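Rudness Apartments: Drain and Supply Line Replacement
Progress report to the Mowat Housing Fund, April 14, 2026
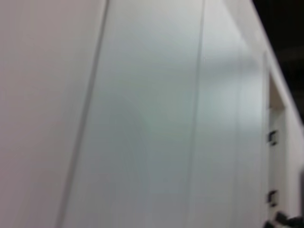

White panels with a dark seam between them.

Stack replacement is finished in two of the four buildings, Gerard and Oltine. The contractor's schedule says the other two will be done by the end of May. I would not plan around that date. The same schedule had us in the third building by now, and the pipe for it is still on order.

Gerard passed its pressure test on the second try. The first failed at a coupling on the top floor, which the crew blamed on a bad batch of fittings. I asked to see the rest of the batch and was told it had been used up. We have had no leaks reported there so far, but a few quiet weeks don't prove much, and I want the line tested again before we release the final payment for that building.

Oltine went better. Tenants were without water for 5 hours on the main changeover day, against a promised 2. Notices had gone out with the shorter figure and I took the complaints.

On costs, the contractor has asked for $2,048 extra for cutting out cast iron "in worse condition than expected." Their own camera inspection last fall showed the condition of that pipe. I have not approved the charge and have asked for the inspection footage along with an itemized bill.

Still open: shutoff valve tags in Oltine, patching in the Gerard laundry room, and the permit sign-off for both. The plumber says better water pressure is already noticeable. We took no readings before the work started, so please don't put that in the annual summary.

Trinidad Cabral
Project Manager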